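Unit 4: Cloth Care and Folding
Instructor: Kalkidan Berhe

Microfiber holds lint and grit, so wash it apart from cotton. Skip fabric softener – it coats the fibers. Dry on low.

To fold, lay one towel flat on the table and smooth it from the middle out. Bring the short edges together, then fold in half again. Keep the hems on the same side of the stack.
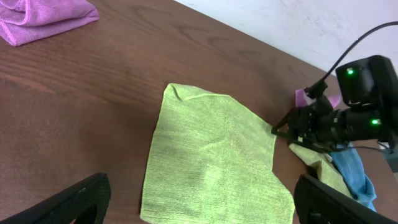 Sort by color before you put anything away. In this course green is for counters, pink for sinks and blue for glass. Crumpled cloths get shaken out first.

Reading for Sunday: Moges, page 31. Bring two towels of your own.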